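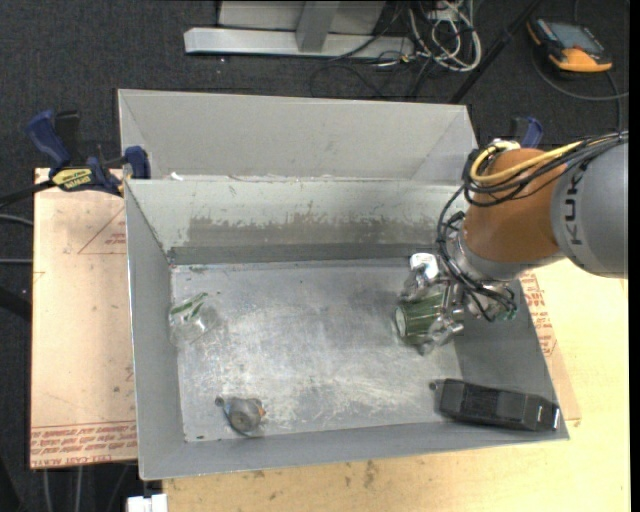
Ishbel Laing meets me at the ferry steps with a thermos under one arm and her sandals in her hand. "You'll want to take yours off too," she says. "The path's better barefoot." It is just after seven in the morning, the tide is halfway out, and she is already talking about breakfast.

Ishbel runs Tapsell House, a nine-room guesthouse on the seaward side of Wistton, with her business partner Jolene Henare. The oldest part of the building went up in 1825 as a store for rope and salt, and you can still see the iron rings in the wall of what is now the reading room. Guests hang wet towels on them. Ishbel used to mind. "Now I just bring out more towels," she says.

I came expecting to hear about the renovation, and I did, but first I heard about the beds. Ishbel loves talking about beds! She slept a night in every room before they opened, with a notebook on the floor beside her, and moved four of the nine because of what she wrote down. "In Room 6 you woke up looking at a cupboard," she says. "You've come all that way and there's the sea, right there, behind your head. So we turned it around, and then the lamp was on the wrong side, and then the electrician had to come back. Angus was very patient about it."

Angus is Angus Cosgrove, who did most of the building work over two winters. I find him on the lower terrace, replacing a board. He is a man of fewer words than Ishbel (most people are), but he warms up when I ask about the staircase. It came out in one piece, was stored in a boat shed, and went back in a hand's width to the left so the bathrooms could have proper doors. "I'd do it again," he says. Then he thinks for a bit. "I'd do it in summer, though."

Lunch is served at one long table or, if you ask, on a tray you can carry anywhere you like. The cook, Kiri Mudgway, grew up two bays along and buys her fish off the same boats her aunt used to. I had snapper with burnt butter and green beans, then a lemon pudding I have been trying to copy ever since. Kiri changes the menu every day and won't write it down before eleven. "People ask me at breakfast what's for dinner," she says, "and I tell them I haven't seen it yet."

The house holds back one room from online booking and keeps it for people who phone. That was Jolene's idea. She handles reservations from a small desk under the stairs and likes to know who is coming. "You learn so much in two minutes," she says. "Somebody's knees are bad, or it's their anniversary, or they just want to be left alone. I can give them the right room if I know that." The minimum stay is two nights, three in the busy months, and children are welcome all year.

In the afternoon Paora Brunton takes me out in his boat, the *Dirus*, to see the house from the water. He runs trips for guests most days when the wind allows, 30 minutes out to the seal rocks and a slow drift home. From out there you notice how low the building sits — the roof barely clears the flax — and how the 132 steps from the beach wander back and forth across the hill. Paora tells everyone to use the ramp on the north side instead. "The steps are for showing off," he says.

I ask Ishbel that evening what comes next. There is a plan for an outdoor bath, and Jolene wants a vegetable garden big enough to annoy Kiri's suppliers. Neither of them wants more rooms. "Nine is how many people's names I can remember, if they come in pairs and one of them's memorable," Ishbel says, refilling my glass.

They close for the whole of October to paint, mend things and sleep late. Bookings for the weeks after that open by phone first, and Jolene picks up from eight in the morning. Ask her for Room 6.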